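Chathurika Dewan was already pouring the tea when I got to her shop in Claeys, and she had plenty to say before I'd found my pen. She has been mending and tuning accordions there for longer than she cares to admit, and people drive in from all over with something wheezing in the back seat.

"My uncle had an old Vosov that lived under the bed," she told me. "It smelled of mothballs and it had one note that stuck — always the same one, right in the middle of the only waltz he knew. I think I went into this line of work just to fix that note."

Her busiest month is July, when the dance halls fill up and everybody remembers at once that their bellows leak. A full-size instrument can have more than 400 reeds in it, she explained, and she tunes every one by ear first and checks it afterwards.

I asked whether young players still come through the door, and her whole face lit up. "Oh, they do! One girl came in with her grandfather's, and she wouldn't let me polish out the scratches."
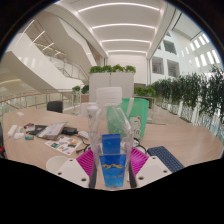

She left the scratches where they were, of course, and charged the girl only for the leather.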